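A Place for Everything: Lessons in Tidying at Pemville

At the Pemville Centre for Household Studies, the short course in domestic order begins with a table. Participants are asked to clear it, to look at what they have removed, and to decide which items should return and what should hold them. The exercise is modest, yet the Centre regards it as the foundation of all that follows.

The course was first offered to residents of the Grivard estate, where most flats have a single table that must serve for meals, homework, correspondence and ironing. In the Centre's survey of the estate, 943 households replied, and 700 of them named the table as the surface they found hardest to keep clear. The wardrobe and the kitchen drawer came well behind.

Dehua Guo, who leads the teaching, attributes this to the way small things arrive in a home. Keys, pens, fruit, receipts and half-finished drinks are set down at the moment of entry and remain there until the space is needed. "A household will usually have enough containers," the course handbook states, "but they are often kept in a cupboard while the things they might hold lie on the table."

The Centre therefore asks participants to begin with the containers they already own. No purchases are recommended during the first fortnight. Members of the course are taught to consider three matters in turn: what an object is, how often it is used, and whether it needs air, support or cover.

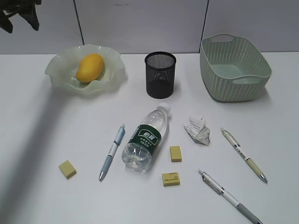
Fruit is treated first. A mango or a peach marks easily and should lie in an open bowl where it can be seen and turned. The handbook advises against filling such a bowl to the rim, as fruit at the bottom is quickly forgotten. A glass bowl suits the purpose well, provided that it is washed between one lot of fruit and the next and is never used as a resting place for coins or keys.

Pens and pencils belong upright. A mesh holder has the advantage of showing what has collected at the bottom, although it does let dust and pencil shavings through, and the Centre suggests wiping the table beneath it every week. Pens that no longer write should be removed at the same time. Scissors may share the holder if there are no small children in the home.

Baskets present greater difficulty. A light plastic basket with handles is among the most useful objects in a small flat, and for that reason it tends to become a home for anything without one. Participants are asked to give each basket a single purpose and to keep to it for the length of the course. At Grivard, the most common choice was post and paperwork, followed by items to be carried to another room at the end of the day.

Bottled drinks are discussed at some length. A water bottle left on its side will roll if the table is knocked, and a loosely closed cap may leak onto papers. The rule is that a bottle in use stands upright and away from the edge – a bottle not in use goes back to the kitchen.

The Centre's approach owes a good deal to the Vodow method, taught at Pemville in its earlier years, which required every object to be listed before it could be moved. The present course has dropped the lists. Staff found that participants completed them with care and then had little energy left for the tidying itself.

The revised handbook was issued on 2019-07-08 in a printing of 2000 copies, of which 1314 have been distributed through libraries and housing offices. A further chapter on shared desks is in preparation with the Yuan Reading Room, where the tables are used by several groups each day and must be left clear for the next.

Enrolment for the next course is open to all residents of the district. Applicants are asked to bring a notebook and one container from home.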